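3.2 Collection sessions

All demonstrations for the Drarnino set were recorded by the student team over one term, starting in September. Sessions were short – two students per shift, one on the gripper and one keeping the log. Layout of the area was not standardised. We wanted everyday clutter underfoot and got it. Cloth was the hardest category by a long way: it folds over itself, hides the fingertips and gives the wrist camera very little to hold on to. Most of the early dropped grasps in the log are cloth. 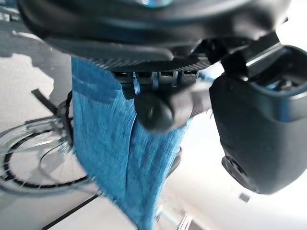
Each episode starts when the log keeper calls it and is capped at 300 frames. Episodes over the cap were cut, not discarded. In total 3,702 episodes were kept after checking by hand (Thoa Giáp did the first pass, the rest of the team the second). Labels are coarse: held, not held, unclear. Unclear was used more then we expected, mainly for soft items, and we left it in as its own class.

Finger wear was a problem. The Viltico fingers were checked every Monday before the first shift, screws tightened, pads wiped. No spare set untill late in the term, so any fault stopped the work. 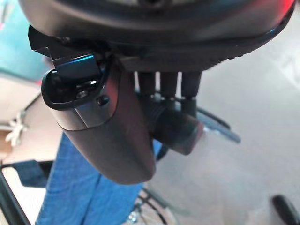 Figure 2. Wrist view of a gripper finger and its bracket, with blue denim and the floor out of focus behind.

Background in the wrist view is often blurred, as in Fig. 2. We did not mask it. An early try at masking with the Fiadzo tool removed parts of the finger as well, worst on dark items, and was dropped. Lighting also left as found – washed-out floor in a fair share of episodes, no correction applied. Splits were made by shift, so no shift appears in both training and test. Results per category in Section 4.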